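Plastic crates and a roller track in a small workshop

Tarnavside workshop tips – updated January 21, 2021

When we moved our packing work to the ground floor, I bought a used roller track from a closed bakery in Rakska. I thought it is a simple thing and needs no rules. After one season I have some notes, and maybe they will be useful for other small workshops.

First, check the slope. For gravity rollers we lift one end only a little, and then we try with an empty crate and with a full one. If the full crate runs away from your hand, the slope is too big. Ours was too steep until August, and we broke up to 20 jars because of this.

Second, put the crate down flat. Many people set the front edge first and push. Then the edge of the base can catch between two rollers, and everything inside slides forward. Hold it by the long sides, keep it level over the track and lower it slowly.

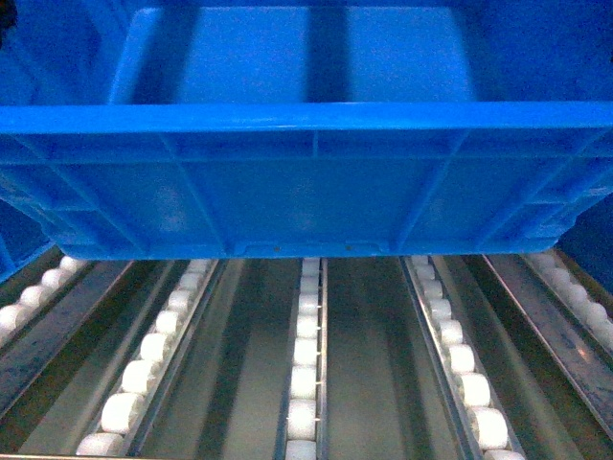
Heavy things go at the bottom and in the middle. We keep one crate under 10 kilos, also when there is still space in it. A half full crate is not a shame, and your back will thank you in the evening.

For cleaning, use warm water and a little dish soap, with an old toothbrush for the corners. Dust from cardboard likes to stay there. Do not use a wire brush – it makes scratches, and the dirt holds in them even better. Let the crates dry upside down before you stack them.

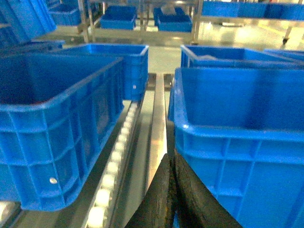

Washing day is also a good day for a check. Look into every crate before you send it to storage, as small leftovers are easy to miss against a dark blue inside. On the outside, go with your fingers over the ribs and under the thick rim, and look at the rivets too, if your crates have them. A loose one should be repaired the same week. Spin each roller by hand and listen. If it makes noise, wipe the ends with a dry cloth and try again. We tried oil at the Budis storage room and it only collected more dust, so now we keep the oil for the door hinges.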